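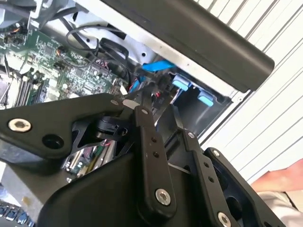 The fault we were asked to write up was the gripper not letting go when the stop button was pressed. Our project, run at the Tillby workshop of Grestuscombe College, was to find out how much of the taking apart of old desktop computers could be done with an arm and a two-finger gripper, so that the useful parts could be sorted before recycling. Most of the trouble came from loose wiring. With the gripper reaching into an open case, one fingertip is in among the dark cables and the other is up against the drive bay, and there is very little room to open the fingers without pushing on something. When we planned the work we had treated the inside of the case as a box with parts in it. We had not allowed for cables at all.

What happened

During run 80 of a planned 100, the left finger closed on a cable as well as the part we wanted. The arm began to lift. The person at the bench saw the cable go tight and pressed stop. The arm stopped correctly, but the gripper kept its full closing force and stayed shut. It could not be opened from the control screen, and each attempt gave error 3106, which the Flikimau control software lists only as "device busy". We switched everything off at the wall and worked the cable free by hand. No one was hurt. A connector on the motherboard was pulled out of line and that board was written off.

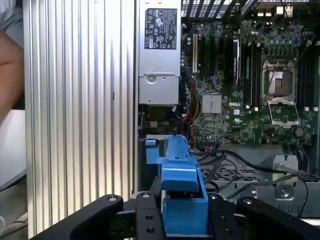 We first thought the fingers had jammed mechanically, so we repeated the grip on parts that stood clear of the wiring. The blue plastic piece was the best for this, as it can be held upright between the two fingers in front of the open case and is stiff enough to take the full force. We pressed stop while the gripper was holding it, and the same error came back. This ruled out the cable as the cause of the gripper staying shut.

Cause

The stop button cut power to the arm and also to the small interface box made by Taheri, which passes commands to the gripper. The gripper itself has a separate supply and carried on with the last command it had been given, which was "close". When the box started up again it waited for a reply that never came. The log shows it waiting 945 milliseconds, giving up, and starting again without end.

Changes made

The interface box now stays powered after a stop. A stop also sends the gripper to "hold, low force", and it can then be opened from the screen. We did not choose "open" as the stop state, as a heavy part could fall on someone's hand. The closing force for all work near cables has been reduced, and hands stay out of the case until the arm light is off.

The last 20 runs were done with these changes and the error did not return. We have not tested what happens if the gripper's own supply fails, and this should be done before the next group uses the arm.

Report handed in 9/29/26

3 comments
Share 12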